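Farquharson Community Equipment Fund
Progress report, second period
Submitted Thursday, December 19, 2019

Work under the grant to the Stelorora repair program has continued on schedule since May. The program receives household and office devices that would otherwise be discarded, inspects them, and returns those that pass to partner organizations. During the period, 300 items were received and 76 were returned to use. The remainder are in storage, awaiting parts, or have been released for recycling.

Round devices with rubber rims have required the most attention. Inspectors now examine the underside and the rim before any cover is opened. Small tabs and brackets beneath the rim are checked for cracks, and exposed screws are checked for wear. Itsuki Tamura revised the inspection sheet accordingly, and the new version has been in use at both benches for nine weeks.

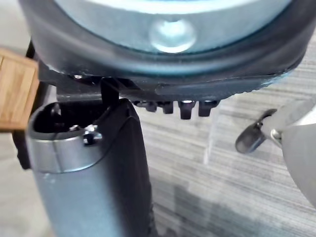 Will the program need additional funds to finish the items in storage?

The present award covers the work through the end of the grant term, provided that replacement rims continue to be supplied by Pilirov at the agreed price. Should that price change, a revised budget will be submitted before any order is placed.

Two matters remain open. The parts shelving ordered from Fenerance has not been delivered, and parts are being kept in labeled boxes in the meantime. The written procedure for cleaning rims is in draft and is under review by Ilham Ramadan. Both items will be addressed in the next report, together with a full statement of expenditures.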